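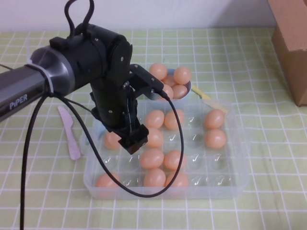

Breakfast Cook, Weekends and Some Weekdays
Carvalho Guest House, Sumton

Share 8

We need someone who can cook eggs for strangers at six in the morning and remain civil. If you have done this before, you already know whether you want the job, and you can skip down to the part about money.

Carvalho is a small guest house at the unfashionable end of Sumton, between the bus depot and a shop that sells only lamps. Our guests are hikers, wedding cousins, and people who missed the last bus to Hodum. They all want breakfast, and they all want it at 7:15, although the card in the room clearly says seven to ten.

The menu is short. Eggs any way a reasonable person would ask for them, toast, potatoes, fruit, and a corn cake that belonged to the owner's aunt and may not be improved. Our last cook improved it. He is now in real estate.

What the job involves

You would open the kitchen at 5:30, cook until ten, wipe down, write the shopping list, and be out by eleven. Saturdays and Sundays are fixed. Weekday shifts come and go with the bookings, and from October they mostly go. You will work alone except when we are full, at which point Belmiro Vilela, who owns the place, comes down to help. Please find him something to do that is far from the stove.

You should be able to poach an egg without announcing it. You should know what to do when a guest mentions an allergy after the plate has landed. A current food handler card is required, and we will check the date on it. A driver's license would be handy for the market run, but we have managed with a bicycle and low expectations.

Experience in a big hotel is fine as long as you don't tell us how they did it there.

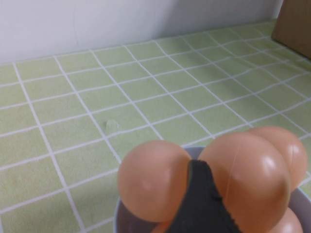 Pale green squares, white lines.

Pay and the rest of it

Pay is $145 per shift, every other Friday, plus your share of the tip jar. The tip jar is more generous in wedding season and has been known to contain foreign coins. There is a $300 bonus if you stay through the end of October, and we have budgeted for it this year in a spirit of optimism. You get breakfast. You also get a parking space, if you are good at parking.

We can't offer housing. Every year somebody asks about the room over the garage, and every year it is still full of Belmiro's canoe.

How to apply

Send a note to the front desk or drop one off in person, any afternoon except when the door is locked. Tell us where you have cooked, which mornings you can work, and how you make scrambled eggs. Keep the egg portion under 1000 words. One applicant did not, and we still bring it up. No headshots, please.

If we like your note, we will ask you in for a paid trial shift. You will cook for whoever happens to be staying, and they will not be told.

Posted March 1, 2026, on the Vustidia Jobs Board

Comments (8)

Search jobs, towns, keywords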